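Home Furnishings > Care and Arrangement > Chapter 6

Reading time: 9 minutes

Chapter 6
Seating Groups, Loose Cushions, and Window Coverings

A living room is usually planned around its largest upholstered piece. The sofa sets the height at which people sit, the direction they face, and the amount of floor left for walking. Everything placed near it – cushions, blinds, floor coverings – is then chosen and maintained in relation to it. This chapter treats those parts as one system. Wood furniture was covered in Chapter 5 and is mentioned only where it touches an upholstered surface.

After completing the chapter, the reader should be able to name the main parts of a sofa, place and return loose cushions correctly, and set a roller blind to limit light exposure on upholstery and carpet.

6.1 The Sofa and Its Loose Parts

A sofa has fixed parts and loose parts. The fixed parts are the base, the arms, and in many models the back. Loose parts include throw cushions, bolsters, and any seat cushion that can be lifted out. Care instructions differ for the two groups and should be recorded separately on the room sheet.

The front edge of the seat is the area of highest wear. It carries the weight of a person sitting down or standing up, and its seam is put under tension each time. Inspect the seam along its full length, from one arm to the other. Loose thread, flattening, or a change in color is noted before any cleaning begins.

Throw cushions move more than any other item in the room. They slide forward during use and come to rest against the front of the sofa or on the floor. A cushion found in this position is picked up by two opposite corners, not by the center of the cover, where pulling can shift the filling. It is then turned once, shaped at the corners, and set back against the arm or the back. On a pale sofa, a cushion in a strong or dark color should be checked for dye transfer before it is returned. Rub a white cloth lightly on the cover. If color appears on the cloth, the cushion is kept off the upholstery until it has been washed according to its label.

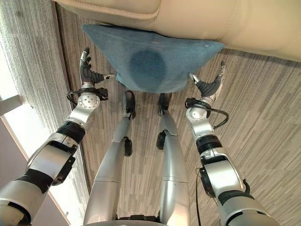 6.2 Light Control at the Window

Daylight affects leather, fabric, and carpet at different rates. Leather finishes may dry and lighten. Dyed cushion covers fade, most often on one face only. Carpet shows the effect as a band of paler pile parallel to the window, and this band should not be confused with the temporary brightness of sunlight falling on the floor. To tell them apart, lower the blind fully and look at the same area again in even light.

The roller blind is the simplest covering for this purpose. It consists of a tube, a fabric panel, a bottom rail, and a control, which in many household models is a looped cord or chain. The fabric is lowered until the rail reaches the desired height. A blind that ends slightly above the floor still admits a strip of light along its base, and anything standing in that strip receives direct exposure while the rest of the room is shaded.
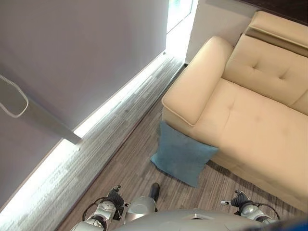 Placement of the sofa should therefore be decided with the blind down as well as up. An armrest that stands close to the window ages faster than the opposite one, and the difference becomes visible along piped seams and in the creases near button tufts. Where the floor plan allows, leave a walking space between the arm and the blind. The space also keeps the fabric panel from rubbing against the upholstery and gives access to the control.

Looped cords are a known hazard to small children. The loop must be held taut by a tension device fixed to the wall, or the blind must be replaced with a cordless type – the second choice is preferred in any home with children.

Key terms: fixed part, loose part, piping, button tuft, bottom rail, dye transfer.

Comments

plasunico153
The white cloth test is useful. Does it work on velvet covers too, or only on flat weaves?

Minami
We used this chapter in September and my group mixed up piping and seam allowance. A drawing of the two would help.

closinano_reader
Section 6.2 should say how often to turn cushions near a window. I do mine every 2 weeks.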